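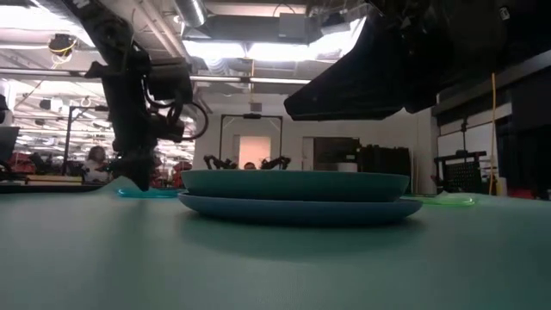 Fermenting vegetables at home is a slow sort of cooking, and I've come to think the slowness is what puts people off, when it should be what draws them in. You chop, you salt, you wait. If you can make a salad you can make a jar of sauerkraut, and you don't need special gear to begin. Something wide and shallow to catch the drips is worth having, though, and a dish like the blue one, with its rim reaching out past the plate sitting in it, is the right sort of shape. A jar that's working hard will push brine up and over the lip, usually overnight, and usually onto whatever you'd least like to smell of cabbage.

For one good-sized jar you'll need:

A firm green or red cabbage
Fine sea salt with nothing added to it
A teaspoon of caraway seeds, if you like them
A clean glass jar with a wide mouth
A weight that fits inside the neck
A kitchen scale

Please do use the scale. I resisted for years and went by handfuls, the way my neighbour Áine Phelan does, but Áine has been at it since she was a girl and her hands know things mine don't. Weigh your cabbage after you've trimmed it, then work out 2 per cent of that weight in salt. It sounds fussy and takes a minute. Too little salt and the cabbage goes soft and a bit sad, too much and it sits there for weeks doing hardly anything.

Step one: slice and salt

Pull off the outer leaves and keep the nicest one aside. Quarter the cabbage, cut out the core and slice the rest as finely as you've patience for. I like mine about the thickness of a bootlace (my husband cuts his like fence palings and is perfectly happy). Put it in your biggest bowl, sprinkle over the salt and get your hands in. Squeeze and scrunch for five minutes or so, then walk away and have a cup of tea. When you come back there should be a puddle of brine in the bottom. If there isn't, scrunch again.

Step two: pack the jar

Add the caraway now and begin filling the jar a handful at a time, pressing each one down hard with your fist or the end of a rolling pin. You're pushing out air and bringing up liquid. Leave a good few centimetres at the top. Fold that saved leaf so it covers everything, tuck in the edges and set your weight on it. The brine must sit above the cabbage. If you're short, dissolve a teaspoon of salt in a cup of water and top it up.

Screw the lid on loosely, stand the jar in its dish and write the start date on a bit of masking tape. You'll be certain you'll remember. I have a jar at the back of the fridge that says otherwise.

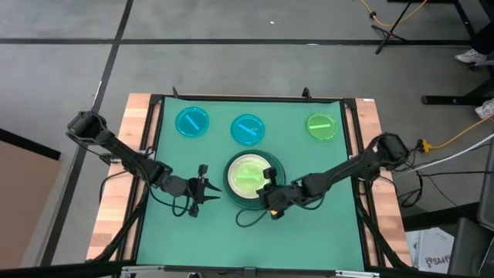 Tasting as you go is how you learn what you like, and I'd encourage you to start earlier than the books suggest. Open the jar after five days, take out a forkful with a clean fork and have a proper think about it. It'll be salty and crunchy and only faintly sour. Taste again every couple of days and you'll notice the flavour rounding out. If you've got more than one jar on the bench, give each its own little plate — round ones like the two blue ones, nearly matched for size, are plenty big enough — because caraway travels, and once it's in the plain batch you can't judge either. Put the plates down in the same order as the jars and you won't need labels.

Where to keep it

Somewhere out of the sun and neither hot nor freezing. A pantry shelf is lovely. In a warm summer kitchen things move quickly and you may be done in a week, while in winter I've let a jar go a month. Loosen the lid once a day for the first week to let the gas out, and press the cabbage back down if it's risen.

When to worry

Cloudy brine is fine. Bubbles are fine. A flat white film on top is usually a harmless yeast, and you can skim it off and carry on. Fuzzy growth in any colour means the lot goes in the bin, and so does anything slimy or rotten-smelling. I know it hurts after all that scrunching, but a cabbage is cheap.

Once you like the taste, tighten the lid and move the jar to the fridge. It'll go on souring, very gently, and should keep for months so long as it stays under its brine. Save a few spoonfuls of the liquid for salad dressing. Yaqin Peng, who came to my May class, stirs hers into potato salad, and I've made it that way ever since.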